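2020-01-25
Workshop notebook - Husham bench, dye and wash tests

Saturday, so the building was quiet and the water pressure stayed up for once. Second go at the fastness problem on the dark cottons. The navy from the June lot still bleeds on the first wash and I want it settled before we commit any more cloth to it.

Bath made up as before with the Kasosus salt, weighed dry. Lot 1559. The old tub had caked, so I broke it up and sieved it. No difference in how it dissolved. Held the bath for 31 minutes after the last addition, stirring by hand, then let it drop on its own with the lid off.

Cut three swatches from the same width, selvedge end marked with white thread:
A - rinsed cold only
B - rinsed cold, then soaped warm
C - rinsed cold, soaped warm, then vinegar rinse

A stained the white test strip badly. B left a faint grey-blue. C looked the same as B to me in daylight, perhaps a shade duller. I don't think the vinegar earns its place and would drop it from the sheet. Need to check B against the Rutherford card when it comes back - the copy we have here has faded along one side and I don't trust it past the mid blues.

Rub test on B: dry rub clean, damp rub left a mark after a few strokes. Same as last time. Could be the soaping is too short. Next run, double the soaping time and leave everything else alone.

Pornano black is a different matter. It hardly moves in the wash but it goes brown at the folds when it dries on the rail. Tried drying flat on the mesh and the browning was much less. Rail pressure, or air getting at the folds first, can't tell which yet.

To do:
- order white strip, nearly out
- clean the small pan, there is a ring in it
- new label on the soap jar
- ask whether the lid thermometer was ever checked

Dark fabrics on the white surface.
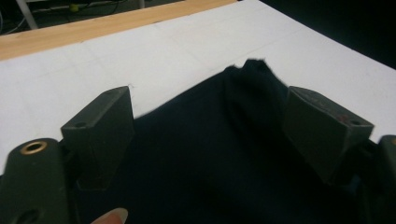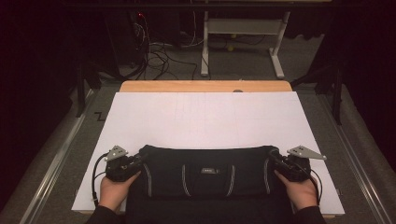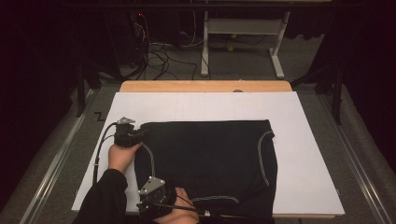 Entry by the dye bench technician, Husham

Swatches are pinned inside the back cover, A to C from the top. The B offcut is in the drawer if anyone wants to repeat the damp rub.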